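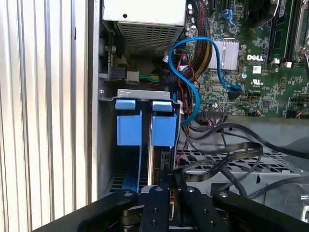 Figure 3. Power supply and wiring inside an open desktop case.

4.2 Access to interpreters at the advice sessions

We compared how residents with limited English were helped at the housing and immigration advice sessions in Nurnstead and Taltham. Records from 223 visits were used. Both towns offered a telephone interpreter, but Taltham also had an interpreter in the room on two afternoons each week. Visits where a relative interpreted were coded separately, as the adviser often could not tell how much had been passed on. 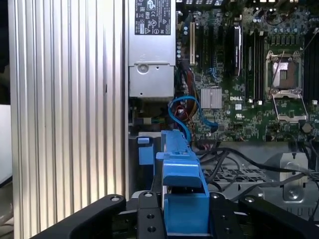 Figure 4. Inside of an open Dell machine, with the silver power supply.

In Nurnstead, 18 visits ended before the adviser had taken down the full details of the case. The notes most often give a long wait for the telephone line as the cause. A typical first visit lasted about 40 minutes in either town. We did not include Randham, where sessions began only in January and the forms were different.

Draft findings were sent to those who had agreed to be contacted again, and their comments were kept with the visit records.
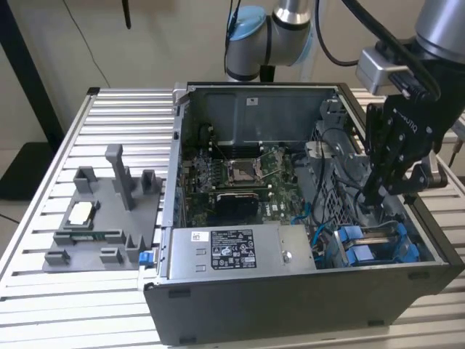 One reply to the draft said that the wait was easier to bear than having a son hear about the rent arrears, and asked why the form had no place to say so - a point we had missed when the categories were drawn up. The form has since been changed in Taltham.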